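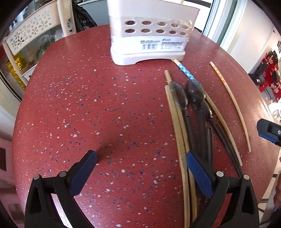

The hand gripper over the red table, with the spoons, chopsticks and utensil holder

From: Lucyna Nowicki
To: Bandis workshop list
Date: 30 Oct 2021
Subject: Re: [bandis] Gripper jaws, second try

Anselmo Fontes wrote:
> Saw your note about the new jaws. Are those pads the same stuff
> you had in June? Mine peeled after one evening. Also, what are
> you using for pivots, and do you think this would work on
> chopsticks at all? My Gusent clone can pick up a mug all day
> long but anything skinny just rolls out.
>
> And are you logging the grabs or only playing?

Hi Anselmo, hi all,

Both! I started out playing and now I have a spreadsheet, so you know how that goes.

The pads are new. The June ones were the foam tape and I had the same trouble you did, they slid sideways as soon as I squeezed hard. The blue ones are a softer sheet that Quezada sells by the foot. I scuffed the jaw tips with 264 grit (odd number, I know, it's what was in the drawer) and used contact cement, and they've stayed put through 324 grabs so far. I want to get to 1000 before I call it done.

Pivots are plain silver-gray pins, pressed in. Do ream the holes first! I didn't on the left jaw and had to print it over.

Chopsticks: yes, mostly. Spoons are easy now, even the dark metal ones with the long handles, as long as you come in across the handle and stay away from the bowl. A chopstick lying by itself is fine too. The trouble is when they're lying up against the spoons, then one jaw lands on top of the neighbor and the whole heap shifts. I've been going in at more of a slant and it helps a lot. Then the drop into the holder, which I find the most fun part of the whole thing, though I miss more than I'd like. Leave the wrap on yours if it's new, I like having the surface a bit slick so I can tell a clean drop from a lucky one.

Still to do: a stiffer return spring (the Britell one is too weak) and a stop so the jaws can't open past where the linkage binds. If anyone has a spring chart they trust, please send it.

Files are in the shared folder under jaws_v2. The left jaw is the fixed one. Print it flat, 4 walls.

Lucyna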